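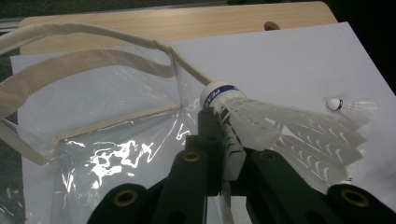 Last updated: Sunday, 7:10 pm

Posted in April by the Gounder household

I have been sorting out the badminton bag all weekend and I'm in such a good mood about it that you're all going to hear the details.

Some background for anyone new. We started playing again over the winter at the Anwood hall, after a gap so long that my old racket grip had turned to a kind of sticky dust. I figured we'd go twice and forget about it. Instead we've hardly missed a week, and what began as two rackets in a grocery bag has grown into a whole pile of stuff by the back door (rackets, socks, half a roll of grip tape, a water bottle with no lid). The shuttlecocks were the worst of it. They'd gotten into everything. I found one in a rain boot.

So I cleared the table, put down some white paper so I could see what I was doing, and got every last one of them out.

Can we talk about the big one first? I love the big one. It's a giant white plastic shuttlecock with a dark blue band around the base, and the skirt is molded to look like feathers, with tiny slots up near the base and then rows of little curved slits like commas all the way along each panel. I'd never looked at it properly until I had it next to a regular one. Somebody sat down and designed all those commas! The light comes through the plastic a bit and it's really very pretty for something you whack across a yard.

It's also the best thing we own for playing outside. A regular shuttlecock in our yard goes wherever the wind wants. The big one floats along slow and steady, and you have time to get under it, change your mind, and still hit it. We took it to the park in Tirport last month and had people stopping to ask for a turn. My personal best rally with it is 10, which I know isn't many, but it was breezy and I was laughing too hard to run.

Now the sorting. I made three piles: good, fine for practice, and goodbye. My test is pretty simple. I look straight down into the skirt, and if the circle is still a circle, it's good. If it's gone oval it can be used for practice, and if there's a split running up from the edge, out it goes. Seven went out. I felt a little bad about a couple of those, but they'd been flying sideways for weeks and we'd all been blaming our serves.

One tip I picked up from a player on the next court – a plastic shuttlecock that's been squashed can sometimes be talked back into shape. I hold mine in warm water (from the tap, nothing hotter) for a bit, ease the skirt round with my fingers, and stand it on its end overnight. It worked on 2 of mine and did nothing at all for a third. Worth a try before you throw one away, anyway.

For storage I've gone back and forth. Tubes are great for the regular size, and the ones from Isier have a lid that stays on, so those live in the side pocket of the bag now. The big one fits in no tube on earth. I want to keep it in something see-through, with handles, so it can hang on the hook by the door and not get sat on. I also like being able to see at a glance that we've got it with us, after the day we drove all the way to the park with four rackets and nothing to hit.

I haven't solved the grip tape yet. It unrolls itself in the bag and picks up fluff, and then I end up wrapping a racket handle in fluff. If you have a trick for that, please leave it in the comments!

Next job is restringing the blue racket, or finding a person who will do it for me. The hall is open until 10 on weeknights now that the evenings are lighter, so I'm going to ask at the desk when we go this week. I'll add an update here once I know what they charge.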